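弗兰波特项目组例会纪要

时间:下午2时至4时
地点:德维尔楼二层小会议室
主持:Araba Wumbei
出席:衣物组、数据组、硬件组全体,Takine洗衣门店代表两名
缺席:无

一、上次纪要确认
上次纪要无修改,通过。遗留事项5条,已关闭3条,其余两条并入本次第三、四项。

二、叠衣任务现状
衣物组汇报。目前模型在毛巾和枕套上表现稳定,门店代表看过录像后认为可以接受。长裤和上衣仍不行。主要问题是找不到裤脚,夹住中段就提,提起来以后两条裤腿缠在一起,模型会反复放下再夹,直到超时。门店代表问能否先只做毛巾。Araba Wumbei答复,只做毛巾对门店意义不大,店里送来的多数是工作服,颜色又深,褶皱在画面里不容易分辨,这部分绕不过去。

衣物组认为现有示范太整齐,多数从平铺开始,建议增加揉成一团的起始状态。数据组同意,但提出揉团状态下每条示范用时更长,当日产量会下降。会上放了深蓝色衣物的采集画面供讨论。

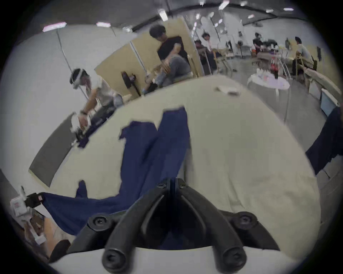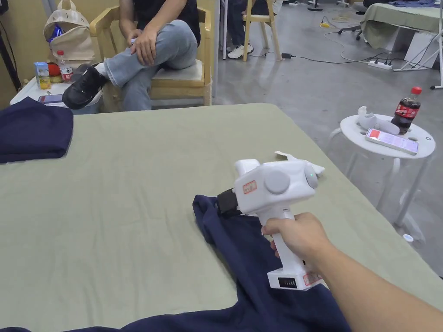
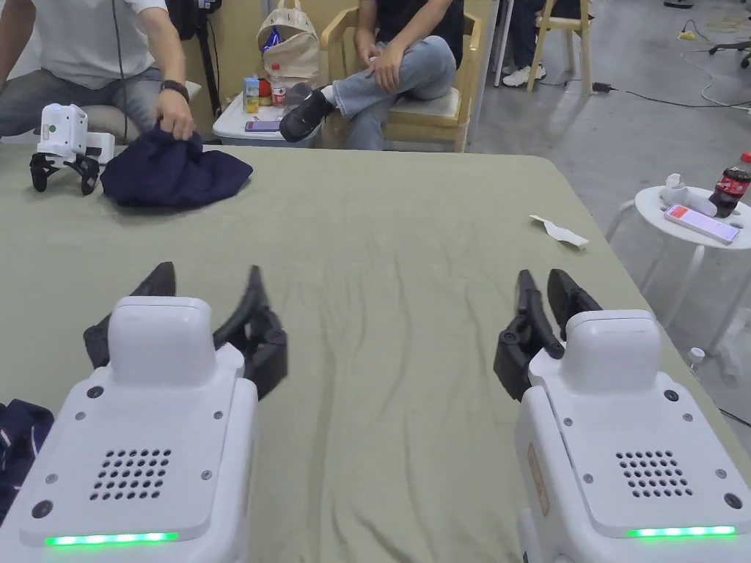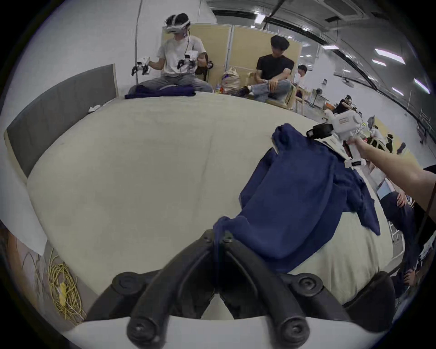 手持夹爪采集,深蓝色衣物

讨论意见:
1. 深色布料的边缘在头部视角下不清楚,夹爪视角稍好。训练时两种视角都保留。
2. 操作员习惯不一,有人先抖开再叠,有人直接找角。硬件组希望统一,衣物组不赞成,认为两种做法都应留在数据里,但要打标签。未达成一致,下次再议。
3. 夹爪对薄料容易一次夹起两层。硬件组试过换指尖垫,对厚料有改善,薄料没有变化。

三、数据
数据组报告,衣物类有效示范累计2089条,其中揉团起始的占比偏低,具体数字会后补发。标注积压已清完。剔除的条目多为中途掉落后由人手直接整理的,这类不能当作完整示范使用,但掉落之前的片段可以截取保留。

Odoi仓库的装箱数据暂不并入,格式不同,转换脚本还没写完。

四、门店试用
Takine代表介绍了店里的情况。叠衣台晚上8点以后没有人手,希望机器能在这段时间把当天的工作服叠完,第二天早上员工只做检查。速度慢一点可以接受,叠错可以返工,但不能扯坏扣子和拉链。

Araba Wumbei表示,以现在的水平不能无人值守。长裤单件耗时仍远高于熟练员工,失败后多数需要人来把衣服重新摊开。可以先在店里放一台,只叠毛巾,白天有人在旁边时运行,用来看故障出在哪里。门店代表同意,要求机器不占用现有叠衣台,电源线走墙边。

有人问到洗碗和擦台面是否一起试。决定不加。

五、决定事项
1. 新增揉团起始的长裤示范20组,由衣物组安排,深色优先。
2. 硬件组继续试薄料指尖垫,下次会议带两种样品。
3. 数据组补写“先抖开”和“直接找角”两个标签的说明,发给全体操作员。
4. 门店试用范围限于毛巾,12月开始,Takine方面提供场地尺寸。
5. 试用期间的停机次数和人工介入次数由门店员工手记,表格由数据组提供。

六、其他
会议室投影偏暗,深色画面看不清,下次改用一层的显示器。
门店代表需要一份不含技术内容的进度说明,一页以内,由Araba Wumbei起草。

下次会议时间另行通知。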